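Budget for the Table First

Every October I help our small shop at Kastside put together the equipment plan, and every October somebody opens the conversation with the arm. Which arm, how much reach, what payload, can we get it before the end of the quarter. I love that conversation! I could have it all day. But I've come around to thinking we plan these purchases backwards, and I'd like to talk a few more people into starting from the other end: the work surface, the light over it, and the cables.
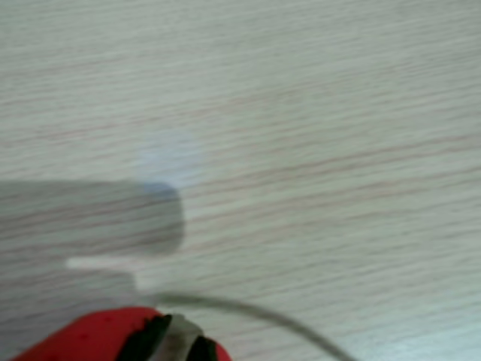
Red gripper, gray cable and pale wood grain at the bench.

Look at how much of a working day comes down to a patch of wood and whatever light falls on it. Shadows stretch across the grain. A thin cable curves over the tabletop and needs room to do it. None of this shows up on a quote, and I'd argue it deserves its own line.

Our last request came to 2727 dollars for everything that wasn't the robot. That covered the bench, two lamps, mounts, spare cables and a box of fingertips from Tekleab. I was asked to trim it to 1626, and I did, and then we spent the spring buying the rest back in little orders with shipping on every one. The lamp mounts alone were 154 dollars the second time. I don't blame anyone for asking. Small parts look like padding when they sit under a big number, and it was my job to explain them better.

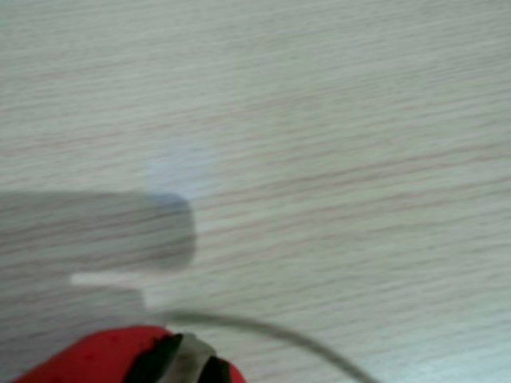

2 min read

So what would I do with a fresh budget? I'd set the bench up first, with a borrowed lamp, and live with it for 40 days before signing for anything large. Move the lamp. Try a darker top. Run a piece of cable where the real one will go and see what it drapes over. You learn so much in those weeks, and it costs next to nothing – and it's fun, which I think counts for something when you want people to care about a new machine.

Then write the spares in from day one. Watis will sell you a bundle, Drodberg lets you pick part by part, and I've been happy with both. I lean toward picking part by part, mostly for the fingertips, which wear at their own pace depending on what you handle.

The arm still gets its big line in the plan, and it should. I'd just like to see the small lines typed in above it next October, before the total makes everyone nervous.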